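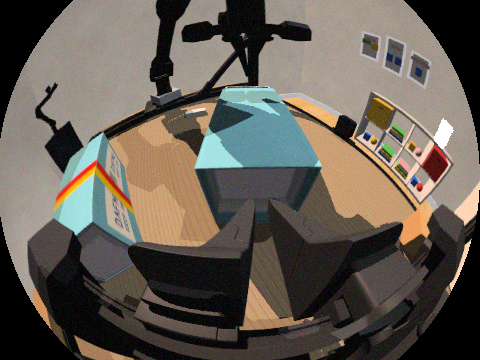

Figure 7. View from the gripper camera in the simulated cell, fingers facing the near end of the centre box.

Section 4: Setting Up the Simulated Two-Arm Cell

This section applies to the Zandier two-arm cell as supplied in the Stindar simulator. Complete Section 3 before starting. Allow 45 minutes for a first set-up.

4.1 Checking the gripper camera

1. Open the cell file and wait until both arms report Ready.
2. Select the gripper camera from the view list.
3. Confirm that both finger tips are visible and that the gap between them can be seen clearly. If either tip is missing, reset the camera mount to its stored position.
4. Turn the wrist slowly through its full travel. The gripper housing must stay still in the view.

Note: The circular view with black corners is normal for the wide lens model. Do not crop it. The calibration routine uses the full circle.

4.2 Placing the objects

5. Load the object set. Boxes may be placed at any angle, provided they lie within the rails.
6. Keep at least 160 mm between the largest box and the rear rail.
7. Switch to the overhead view and check that each arm can move without crossing the other at the elbow.

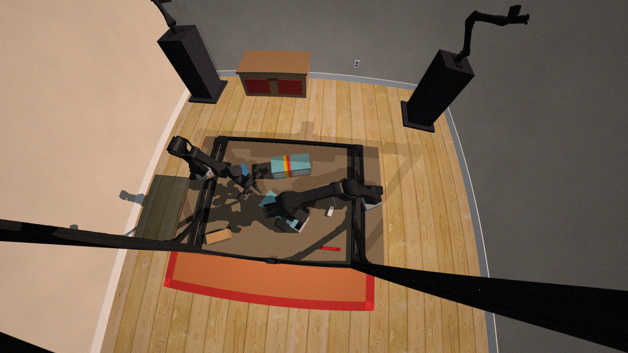
8. Move each gripper in turn over the centre of the work surface at low speed. Where the links overlap in the overhead view, check the clearance reading before going further. A reading below 45 mm will stop the run.
9. Save the layout under a new name. The default layout, number 708, is locked and cannot be overwritten.

Caution: Do not run a saved layout on a physical cell until the joint limits have been compared with those in the Cudano controller. The simulator will accept positions that the controller refuses.

4.3 Lighting and shadows

Shadows from the arms and frame will change as the arms move. If box edges are lost in shadow, adjust the light angle in the Ruotsalainen lighting panel and leave the camera exposure at its stored value. Repeat step 3 after any change.

Fault 189 means that the light file has not loaded. Close the cell file and open it again.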